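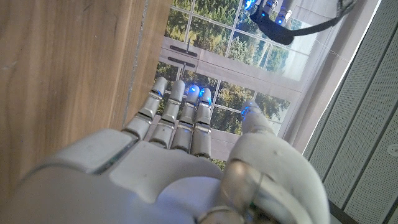
When does a patrol decide to cross the river at night?

When the post at Lalimmont reports movement on the far bank and the duty officer has two boats ready, says Usa Inthanon, who commanded the border unit at Chantharasri until May. One boat crosses and the other stays midstream with its engine running.

Inthanon spent nine years on that stretch of the border. Most of the work was against weapons smuggling, and most nights nothing moved. "You sit in wet boots and listen," she said. "Then a dog barks in the village and everyone stands up."

The largest seizure of her command came from a boathouse below the town, where her unit found 31 rifles and 1,000 rounds under a false floor. Two men were arrested and a third got away upriver. "We knew his name by morning. He was picked up 22 days later at his cousin's house."

She is critical of the plan to merge the unit with the district police. Her former deputy, Sakda Wongsuwan, supports it, and the two have argued about it at length. "Sakda thinks we'll get better radios," she said. "Maybe. But the police rotate people every year, and it takes longer than that to learn the sandbanks."

The merger is due to be debated again when the provincial council returns. Inthanon has asked to speak.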